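Trays, Mostly Wood: A Gallery

Tamton Household Notes

Every December the kitchen shops fill up with trays that look like wood, and every December I get asked whether they're any good. I don't have a simple answer. I've carried coffee on trays for years, dropped a fair number of them, and I still can't tell from a product page what I'm going to get. "Natural grain finish" can mean a tree was involved. It can also mean a printer was.

So this page is about surfaces. The sellers would like us to look at the styling – the linen napkin, the sprig of something green – and I'd like us to look at the part that gets scratched.

A word on prices. The Arboleda catalog runs from 90 to 900 for what I would call the same basic object with different handles. Perhaps the expensive one is ten times better. I haven't seen the evidence.

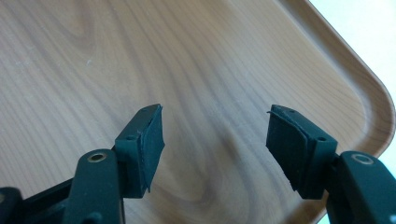 Photo: Tamton Household Notes / tray series, no. 3004

Wood-grain tray, rounded corner. Long dark streaks run across a light tan base, with a curled brown swirl that looks a lot like a knot. It's a handsome pattern. Whether it grew or was printed I won't guess from a photo, and I'd be wary of anyone who does.

Note the faint light spots and scuffs on the flat part. A slightly glossy finish like that shows marks sooner than a dull one, in my experience, and no amount of "wipe clean" on the label changes it. The raised rim is smooth and curves around the corner, and the grain carries on along the inside of it in narrower bands. People like to say that grain on the rim proves something about how a tray was made. I'm not convinced.

If you're buying one, turn it over. The underside is where the maker stops trying to impress you, and a bare edge or a drilled hole will tell you more than the top ever will. Pekow prints "since 1908" on the bottom of theirs, and that tells you about the firm and nothing about the tray.

Readers keep recommending the Iltent tray oil. I tried it on one corner of an old tray of mine and left the rest alone. After a month I couldn't find the corner.

More in this series: cutting boards, bread boxes, coasters (both kinds).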